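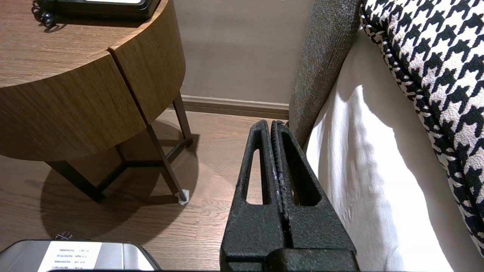 I've had the Plakero on a monthly plan since June, and people keep writing to ask whether a robot arm on wheels is any use in a bedroom. Sort of! It's slow, it's fussy about clutter, and I'd miss it if it went back. So here are the habits that have made it worth the money.

**Start low.** I send mine under and beside the bed first, then let it do the tops of things. Socks, hair ties and pens it handles fine. Flat stuff like receipts it just pushes along the boards (I gave up and do those by hand).

**Felt pads on every leg.** Nightstands, chairs, the lot. It does bump things now and then, and a nightstand on a skinny metal frame will scrape a wood floor if you let it. I bought a bag of 50 white ones and stick a fresh one on whenever an old one goes gray. White is easy to spot when it comes off.

**Tidy your cords.** A curly phone cord hanging over the edge is asking for trouble. Push it to the back of the nightstand, or tell the app to leave that spot alone. I did the second one and it took me two minutes.

**Pillows and cushions: go gentle.** The soft grip setting is the one you want. On the regular setting it pinched a piped edge pretty hard and left a crease I had to steam out. Sheets it can tug straight at the corners, but don't expect a hotel bed.

**Wipe the fingers.** Once a week, damp cloth, then dry. Lint gets down in the grooves where the two fingers close and small things start slipping. An old toothbrush works great.

Now the money part. Buying it outright is $1875, and the Riro refurb place in Cliltham had one for $978 when I looked, with no warranty that I could find. I stuck with the plan, mostly for the repair visits. The battery is good for up to 8 rooms on a charge, though mine are small.

I tried the Kourkoulas for a weekend too. Quieter, nicer app, and it could not pick up a sock to save its life. If they fix that I'll borrow it again and let you know. Next week it's back to the pantry shelves and my sticky honey jar problem.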